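Sirnico (creature)

You may also enjoy our longer article on sea serpent diets!

The Sirnico is a small, stocky lake dragon from the folklore of the Skena valley. It is told of mostly in stories about deep water, hard winters and stolen fish, and it has been a great favorite with children for as long as the tales have been shared.

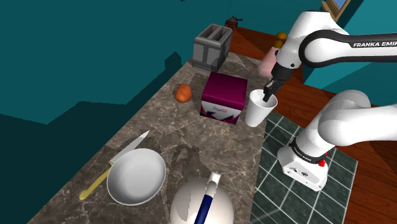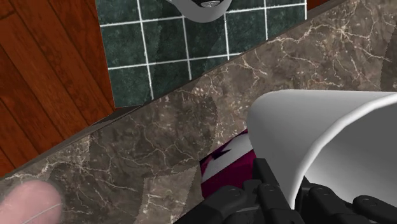
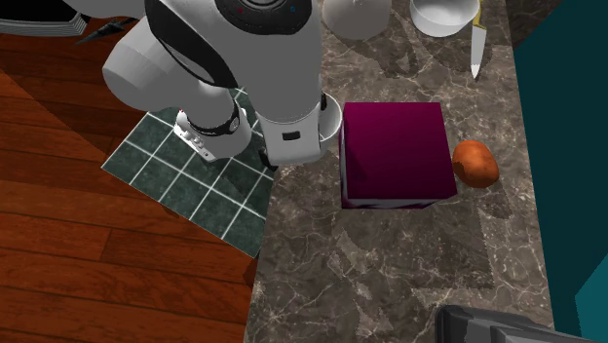

Three computer-rendered views with a brown marble-patterned countertop.

Appearance
A grown Sirnico is said to measure 10 feet from snout to tail, though the tail makes up a good deal of that and the animal itself is really rather tubby. It has four short legs with webbed toes, and a row of 7 soft spines along the neck that lie flat when it swims and stand straight up when it is cross (which, if you believe the older tales, is most of the time). The wings are small and rounded, closer to a penguin's flippers than to anything you would find on a mountain dragon, and they are used for steering underwater.

The hide is smooth and a little greasy, and tellers from the lower villages insist that it smells of wet reeds.

Breath
The Sirnico does not breathe fire. It breathes a thick, cold fog, and a large one can cover the whole of Lake Listus before breakfast. The fog comes from a pair of pouches behind the tongue, and the creature has to rest for a full day after emptying them.

Diet and habits
Trout and eels are its main food, with water lilies in summer. It can stay under for 30 minutes at a time, and it comes up backward, tail first, so that it can have a good look around before showing its face. In June it hauls itself onto the flat rocks to shed its skin, and finding a piece of the old skin is considered very lucky indeed!

Life span
Most versions give it 156 years. The mother lays a single egg in the mud and sits beside it all winter, humming.

In stories
The best-loved tale is "The Ferry at Tsai," in which a Sirnico holds up the crossing with fog until the passengers agree to throw it their lunches. In the upper valley they tell it with a sadder ending, where the ferry is late for a wedding.

See also
Fog dragons
Lake monsters
Dragon eggs and nests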